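Notes for the third practical: from camera pictures to a plan two arms can share

Welcome back, everyone. These notes go with the January practical and cover the software side of the dish rack task: what the perception node gives you, how the planner turns it into goals, and where the two arm controllers have to agree. Do read them with the code open beside you, as the names below match the folders in the repository. Vicente Montecinos wrote the first version of the planner and Yi-chun Shih looks after perception, and both have kindly said you may pester them (within reason!).

1. What perception hands over

Each wrist camera feeds its own copy of Hudel, our detector. Hudel publishes a list of objects, and for each one you get a class, a pose in the arm's base coordinates and a confidence score. The fixed camera runs a third copy, which is slower but sees the whole workspace. A small merging step then decides which detections belong to the same object. Please be patient with this step. Clear plastic and thin wire are both hard going for depth estimation, and most of your early bugs will turn out to be two half-confident detections a couple of centimetres apart.

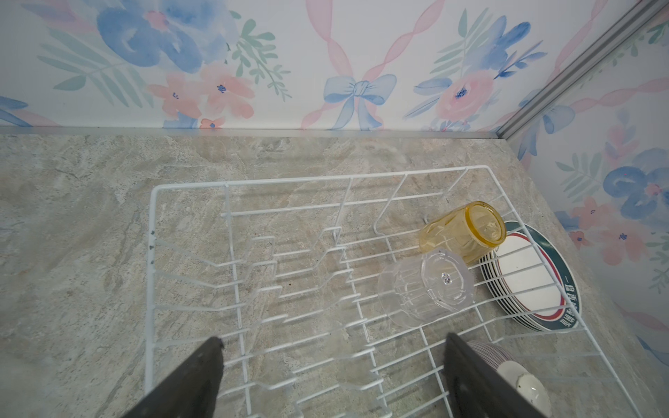 Why do we keep a confidence score with every pose when the planner only needs the pose?
The planner uses the score to choose what to do next. A low score sends the wrist to a second viewpoint before any grasp is tried, and a high one lets it go straight to the approach.

2. Two arms, one plan

The planner, Zedemgate, works on a task graph. Every node is a small action (approach, close, lift, hand over, lower, release) and every edge says what must be finished first. You will find 8 action types in the starter code, and you're very welcome to add your own once those behave themselves.

The awkward part is any action that brings both grippers close together. Zedemgate treats the space over the rack as something that can be booked. An arm asks for it, gets it or waits, and gives it back when its wrist has cleared the area. For a joint action both arms book it together under one shared token, and the collision checker relaxes the distance between the fingers but keeps it strict for everything above the wrist. 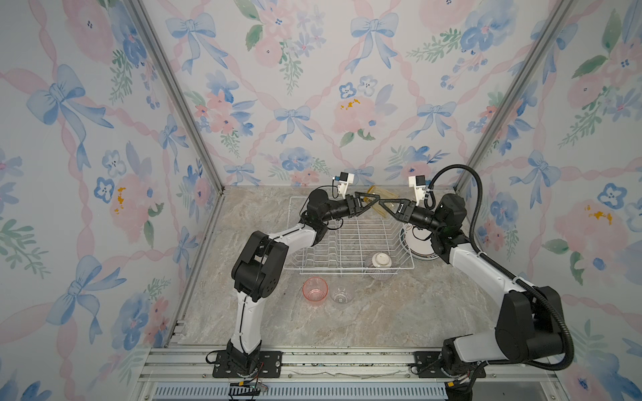 A joint action over the rack, with the amber cup between the two grippers.

If you lose the token halfway through (a crashed node will do it), both controllers drop into hold. They won't open their fingers by themselves, so you must send the release by hand from the console. Write that on a sticky note, would you? We have had this conversation with every group so far.

3. Keeping the world model up to date

Zedemgate keeps a table of where it believes everything is, and that table goes stale faster than you might expect. The rule in the starter code is simple: any object that has been touched is marked uncertain until a camera has seen it again, and its orientation is thrown away along with its position.
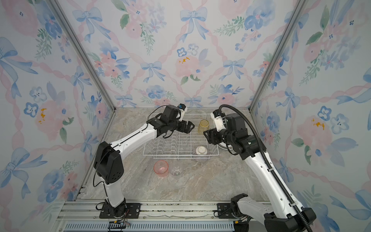
Orientation deserves its own field in your table, and I'd urge you to fill it in before anything else. A cup stored only as a point and a radius looks the same to the planner whichever way up it is, and then the grasp generator offers you rim grasps where there is no rim to be had. Compare the amber cup upside down in the rack with the pink one upright on the marble in front: same class, quite different sets of sensible grasps. In the starter code the field is called "up_axis", and it is allowed to be empty, in which case the planner must ask for another look.

4. Control while holding something flat

Plates are run through Stodier, our impedance controller. You give it a target pose and a stiffness for each direction, and it gives way gently when it meets resistance. For lowering an edge between the prongs, keep the stiffness low sideways and moderate downwards. The logging tool, Garrido, records commanded and measured poses side by side, and a look at those two curves will usually tell you more than an hour of guessing. The sample log has 572 rows and is a nice size to practise your plotting on.
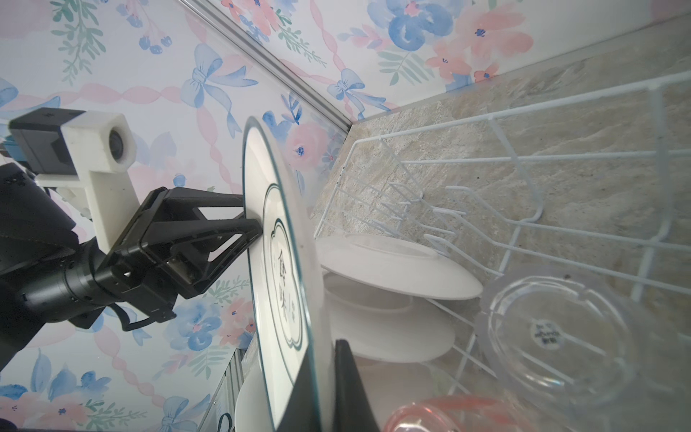
What should the controller do if the plate meets a prong on the way down?
It should stop lowering once the measured force passes the limit in the settings file, lift a little, shift sideways by a small step and try again. After 2 failed tries it hands the problem back to the planner.

For next time

Fill in up_axis for every class, run the joint action in simulation, and bring one Garrido plot you can't explain. The session lasts 105 minutes and we'll start with the plots, so have yours already on screen if you can. Questions about the merging step go to Yi-chun, and anything about tokens to Vicente.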